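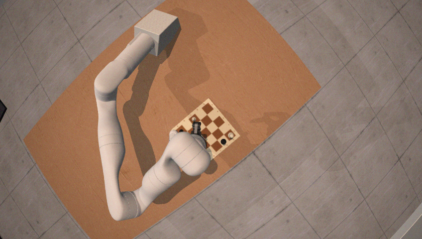 Orange-brown tabletop, gray floor tile.

Sep 17, 2026

Finish trials for the Brindiswood reading room tables. Lajos cut the last of the test boards yesterday and I sanded them this morning, 120 then 180. Two coats of the Vurnier oil on boards A to D, shellac on the rest. The oil went on thin and the shellac dragged a little near the ends, so I cut it further with alcohol and did those two over.

Weighed out 112 g of flakes for the new batch. Jar is on the upper shelf with my initials. Please don't use the old jar – it has gone gummy.
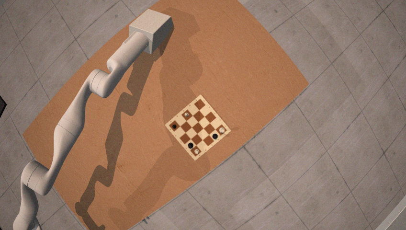
p. 21

Water ring test, four hours under a wet glass. Board B marked badly. A and C came back after a rub with a dry cloth. D has a pale edge that may fade; check again tomorrow. Emese thinks B had glue left on it from the clamp-up and I agree, there was a shiny patch I should have scraped.

Shellac boards not tested yet. Ifeanyi wants them to sit for a week first.

Cost so far is 597, nearly all of it lumber. Mélanie asked if we can get the oil from Prano instead. Told her I would call, have not called.
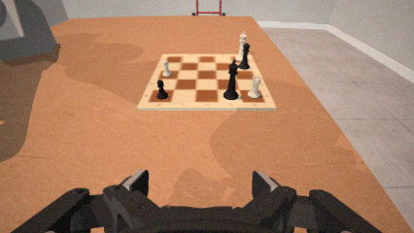 Five-by-five chessboard on the table, three black pieces and three white.

Color: the client liked the warmer sample over the gray one. Oil alone gets most of the way there on cherry. On the maple it does very little, so either we tint or we talk them out of maple. Minttu has some old tint samples at home and will bring them in.

To do:

- scrape B and re-oil
- second look at D
- call Prano
- order 220 paper, we are down to 4 sheets
- delivery date still October, ask for which week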